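Pattern sheets should state the seam allowance on every piece. Most give it once, on the cover, and the cover is the page that gets lost.

I checked 21 printed patterns in March. Only 3 repeated the figure on the pieces. Dalteo does this for collars and nowhere else. 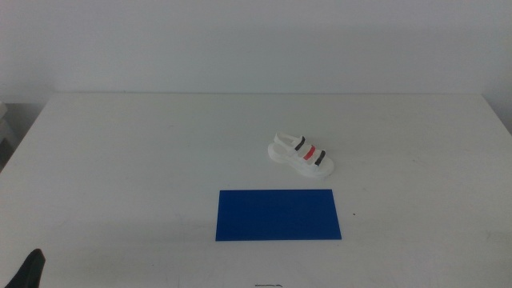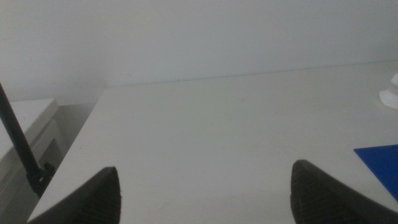
A white tabletop, two views.

Patricio Saavedra argues that extra text clutters a small piece. A cuff has room for one short line. Cutting a cuff again costs more cloth than the line costs ink, and a printed allowance can be checked with a ruler before the fabric is cut.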